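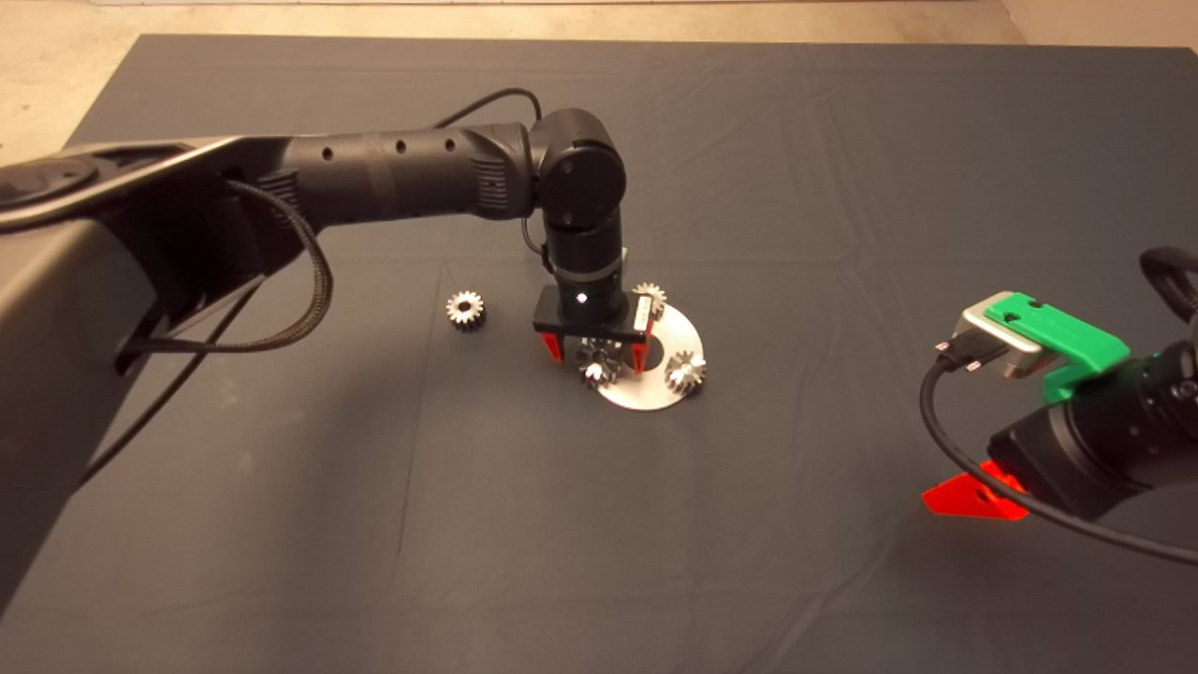
Lists > Unia Workshop > Small Parts

Threads Search Next in thread Log in

Wednesday, Saimi Kiiskinen

Marjatta Hirvonen wrote:
> Do you sort the small gears straight on the bench? Mine
> roll off and I lose the light ones.

I put a grey cloth down first — dark enough that silver teeth show up against it. Four spur gears and the round plate fit with plenty of room to spare. Don't bother ironing it. Shake it out over a tray before you fold it.
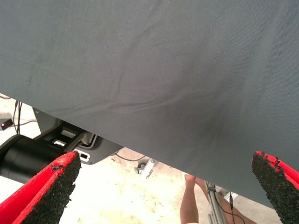 The grey cloth, creases and lint included.

Mine came from Brondside, in the 322 colour. Horacio has the offcuts if you want one.

Saimi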